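Panneau à crochets

Imprimer | Envoyer par e-mail

Le panneau à crochets est un support vertical destiné au rangement des clés, badges et petits accessoires. Les crochets, alignés en une rangée horizontale, comportent une base ronde prolongée par une tige métallique recourbée. 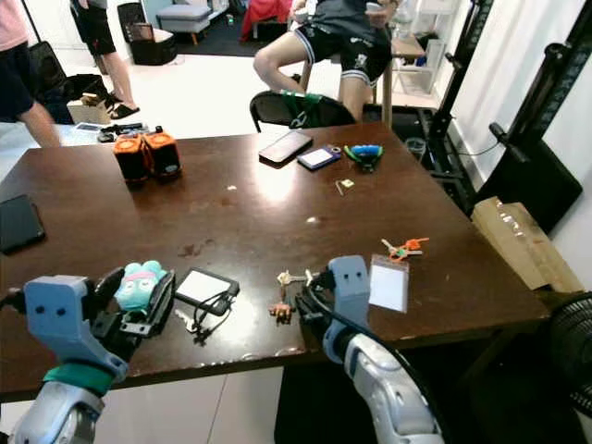
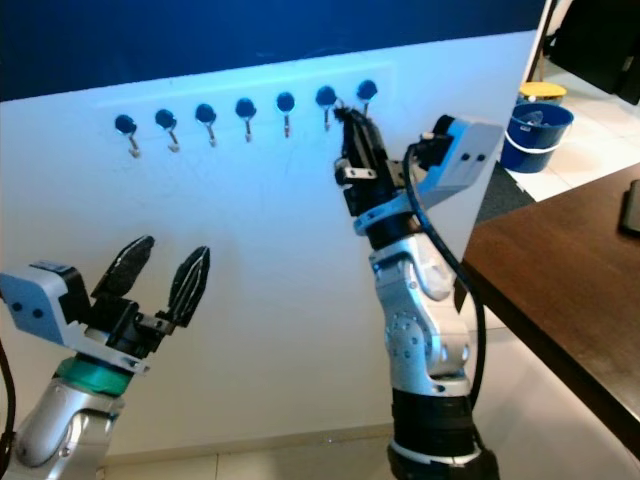
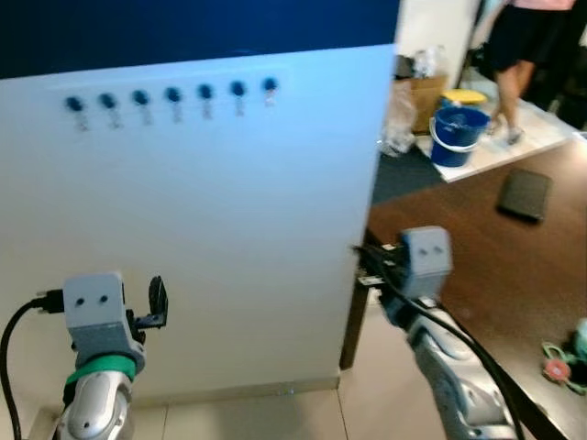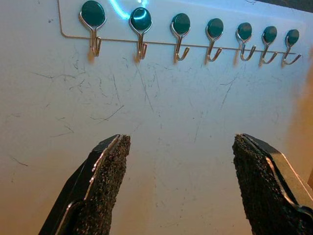 Photos : Mareike Nolte / Wulotis

La base est adhésive, vissée ou magnétique. Le modèle Lukdale admet un entraxe de 65 mm. Les rayures du revêtement n'affectent pas la tenue.

Dernière mise à jour : 21 février 2025

Ce site utilise des cookies. Accepter | Paramétrer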